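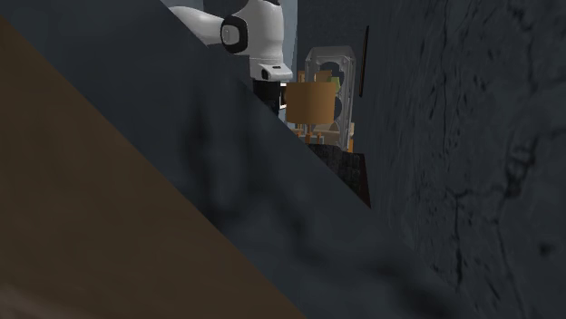
One reader of the first version wrote to us that the word list is useful, but he could not find which spelling of a village name is the older one. We agree with him, so each entry now has the older spelling first.

# Drumell Place Names

The list has 108 names of farms, fields and streams in the Drumell valley. For 56 of them we have also a sound file, read slowly and then at normal speed.

## Files

- `names.csv`: one name per line, in UTF-8
- `sources.txt`: maps and parish books used
- `audio/`: sound files in WAV

## Known problems

The stream names near Sundness are not complete. In 2 entries the meaning is only a guess, and these are marked with `?`. Please do not remove the mark when you copy them.

Contact: Zarell Word Archive | © Zarell | Back to top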